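Folding small terry towels so the stack stays square

Posted in Household > Laundry and linen
Asked by Daiane Toledo, March 14, 2022

I have taken over the linen cupboard for a holiday let in Draltdale, which means 126 hand towels in regular use. They are tan terry, with a flat woven band near one end. Folded in thirds they stack well for the first dozen or so, then the pile leans to one side and has to be rebuilt. I have tried folding on the bed, on the worktop and on top of the dryer.

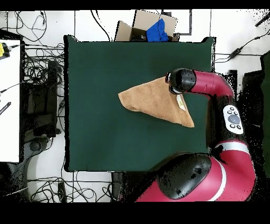
My main difficulty is the start of the fold. Halves come out uneven and I end up with one long corner. On a green cloth mat the towel at least stays put, but with the fabric gone to a triangle and the care label sitting out near the right edge, I can't tell which side I ought to be squaring to. Is there a fixed order for this? And does the label go inside or outside?

Nele Van Rooij
Reply marked as helpful, 13 votes

The lean comes from the band. Flat weave is thinner than looped pile, so if every towel is stacked with the band on the same side, that side sinks. Turn alternate towels end for end and most of the problem goes.

As for the surface, use cloth. A bed is too soft to press against and a bare worktop lets the towel slide when you pull a corner. Felt or a thick table cover is fine. It should be larger than the opened towel on all sides.

Work from the band, because it is woven straight and the pile edges are not. A towel lying in a heap can nearly always be sorted out by finding the band first. Lay it parallel to the table edge on your left and leave it there while you open the rest to the right. Any tags on that edge should be lying flat before you make the first fold.
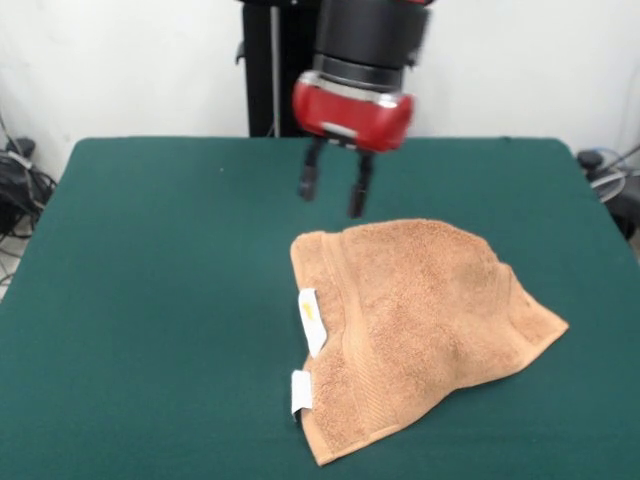

Order of folding

1. Open fully, band to the left, tags underneath.
2. Smooth from the band outwards with the flat of the hand. Do not pull the corners.
3. Fold the far long edge towards you by one third.
4. Fold the near long edge over it. Check the width against a piece of card.
5. Fold the right end to the band, stopping a finger's width short. The pile takes up the difference.
6. Turn it over so the fold faces the front of the shelf.

The label ends up inside. If you need to read it for sorting, leave it out, but then do so on all of them.

If a corner sticks out after step 4, go back to step 2. Tucking it under makes a lump, and the lump shows four towels further up. Pointed flaps are usually a sign that the cloth was folded while still lying at an angle, so turn the whole towel before correcting anything.
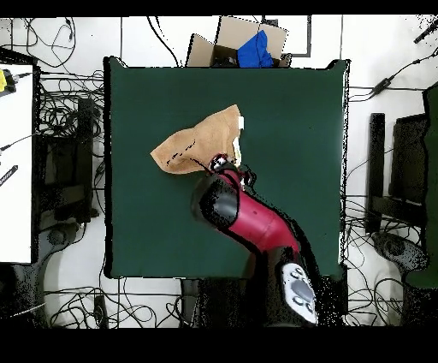 Finlay Lennox

Agree on alternating the ends. I would add that towels of different ages should not share a stack. We had 200 from Moncrieff bought in two lots, and the September lot was thicker by enough to matter. Once separated, both stacks stood up. Also keep stacks to ten. Shelf height is no reason to go higher.

I don't use card. I fold the first towel carefully and lay the others on it.

Cleiton Dantas

just roll them

Daiane Toledo

Rolling won't work, the shelves are open at the front. Alternating the ends has fixed the lean up to ten. Step 5 still comes out slightly long on the older towels, so I will try sorting by age next.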